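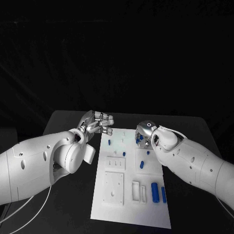

家庭用品メーカーのターネルは10月19日、販売を終えた製品も含めて、交換用の小部品を1点から個人に販売する制度を始めた。対象は棚、折りたたみ椅子、台所用品、玩具などの422品目で、このうち109品目はすでに店頭から姿を消している。これまで同社の部品販売は販売店経由に限られ、袋単位でしか注文できなかった。白いシートの上に広げればようやく形の違いが分かるような小さな部品は、家庭では一つなくしただけで製品全体が使えなくなることが多く、単品での購入を求める声が以前から寄せられていたという。

同社によると、部品の入手に関する問い合わせは昨年度、713件あった。最も多かったのは棚板を支える受け具で、折りたたみ椅子の脚先に付けるキャップ、引き出しの留め具が続いた。問い合わせの多くは引っ越しの後に集中しており、解体した家具を新居で組み立て直す段階で不足に気付く例が目立つ。同社はこれまで在庫がある場合に限り個別に対応していたが、担当者によって返答が異なるとの指摘も受けていた。

新制度では、部品の価格とは別に1回の注文につき600円の手数料がかかる。手数料には送料と梱包費が含まれ、同じ注文であれば部品の数が増えても変わらない。支払いはクレジットカードかコンビニエンスストアでの前払いで、代金引き換えには対応しない。注文は同社のウェブサイトのほか、電話と郵便でも受け付ける。
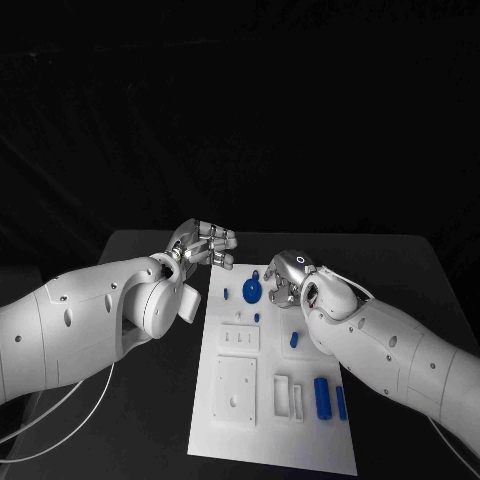 注文には製品の型番が必要となる。型番は多くの製品で底面か背面に表示されているが、古い製品ではラベルがはがれたり、文字が読めなくなったりしていることがある。その場合は、残っている同じ部品の寸法を測り、申込書の図に書き込んで送る方法も選べる。同社は長さと直径のほか、ねじ穴がある部品では穴の間隔も記入するよう求めている。照合には通常より日数がかかり、該当する部品が見つからなければ手数料は請求しない。

部品の保管と発送は、物流会社のプロンデンがレストベリの倉庫で担う。倉庫では従来、製品ごとに部品を箱に分けていたが、複数の製品に共通する部品が別々の箱に入り、在庫の有無がすぐに分からないという問題があった。両社は4月から共通部品の洗い出しを進め、形と寸法が同じものには同じ番号を付け直した。その結果、製品名では在庫切れとされていた部品が、別の製品の部品として残っている例も見つかった。

番号の付け直しに合わせて、組み立て説明書の部品表も改める。これまでの説明書では「部品A」「部品B」といった製品ごとの記号しか載っておらず、問い合わせの際に行き違いが起きやすかった。改訂後は記号の横に共通番号を併記し、注文時にはその番号を伝えるだけで済むようにする。すでに販売を終えた製品についても、改訂した説明書をウェブサイトに順次掲載する。紙の説明書が必要な場合は、部品と一緒に送ることができる。
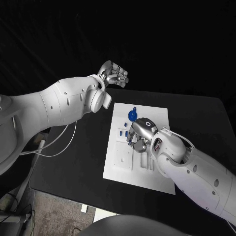 本体を買い直さずに済むのは助かるが、部品一つのために手数料を払うのはためらう、という声も利用者から上がっている。受け具一つの価格は手数料を大きく下回り、合計額では市販の代用品のほうが安くなる場合がある。ターネルは、販売店での受け取りを選んだ場合に手数料を引き下げることを検討しているが、実施の時期は決めていない。

対象から外れた製品もある。ガス器具に使う部品と、電源につながる部分の部品は、安全上の理由から単品では販売せず、修理窓口での交換を続ける。乳幼児向け玩具の部品も、誤飲のおそれがある大きさのものは対象外とした。これらについては、製品本体を預かったうえで部品を取り付け、動作や強度を確かめてから返却する。

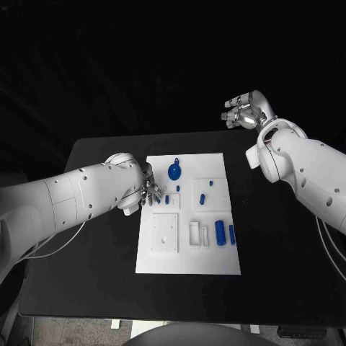
白い板の上に並ぶ青と白の部品

同業のガバラスも、収納用品の一部で部品の単品販売を試験的に行っている。同社の場合は店頭での取り寄せのみで、現在も販売中の製品に限られる。両社の部品に互換性はなく、ターネルは、見た目の似た他社製の部品を取り付けると荷重に耐えられないおそれがあるとして、型番の確認を呼びかけている。

色については注意が必要となる。販売終了品の部品は製造時の色で残っているものが少なく、在庫が尽きたものから順に白に統一して作り直す。形と寸法は元の部品と同じだが、色の指定はできない。ウェブサイトの在庫欄には、元の色が残っている場合に限ってその色名を表示する。

届いた部品が合わなかったときは、未使用であれば到着後14日以内に返品できる。型番どおりの部品が届いたにもかかわらず取り付けられない場合は、製品側が変形している可能性があるため、無理に押し込まず窓口に連絡してほしいとしている。対象品目の一覧と申込書は同社のウェブサイトにあり、申込書は取扱店の店頭でも受け取れる。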